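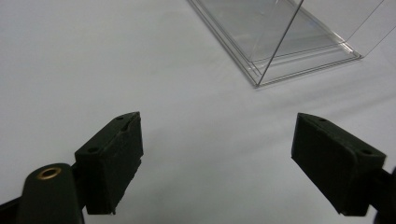 Can you train a useful policy from hand-held gripper recordings alone, with no robot in the room? For short tabletop tasks the Pavley method gets most of the way there, and for anything that needs firm contact it still falls short.

Home | Reviews | Methods | Hardware | Archive

By Radka Golob
June
348 shares | 2 comments

Pavley is a training recipe for learning from demonstrations recorded with a hand-held gripper. You record a person doing the task with the tool, run the recordings through a filter, and train on what is left. The released package has the filter, the training code and a set of 3,266 demonstrations. I ran it for most of the spring on our own bench and this review covers the method as it ships.

The main idea is the filter, which the authors call Griva. It scores each moment of a recording by how well the next hand motion can be predicted from the view. Stretches with a low score get less weight in training. People hesitate and change their minds while they record, and a policy trained on all of it learns to hesitate too. With Griva switched off, our arm often stopped short of the object and hovered. With it on, the approach was smoother and the hovering was rare.

Clear plastic was the part I cared about most. A transparent acrylic box on a white surface gives a wrist camera very little to work with beyond a few thin grey edge lines and some reflections. The pads are matte black and easy to pick out, so the policy always has a good idea of where its own fingers are. The box is the hard part. Pavley uses color images only, with no depth, and I expected it to fail here. It did better than the Kratochvíl baseline, which lost track of the box whenever the light changed. Pavley lost it too, mostly late in the day – our bench is next to a window.

Contact is the weak side. The recordings hold position and finger opening but no force, so the policy has no sense of how hard to squeeze. It slid boxes when it should have lifted them. The paper mentions this in one line near the end and I think it deserved a full section.

Setup took me two days. The calibration script assumes the stock finger pads, and if you print your own you need to edit the offsets by hand. The manual says where they are but leaves out the units (they are millimeters). Training took up to 2 nights on a single card. The logs are easy to read and a stopped run picks up again without trouble.

I also tried the Plostard add-on, which swaps in a larger image encoder. It was slower on the arm and I saw no gain on clear objects, so I took it out again.

If you already have a hand-held gripper and your tasks are pick, move and place, Pavley is worth the setup time. For insertion or lids, I would wait for a version that records force. I have kept it installed and will rerun the acrylic tests once we have blinds on the window.

2 comments | Share | Print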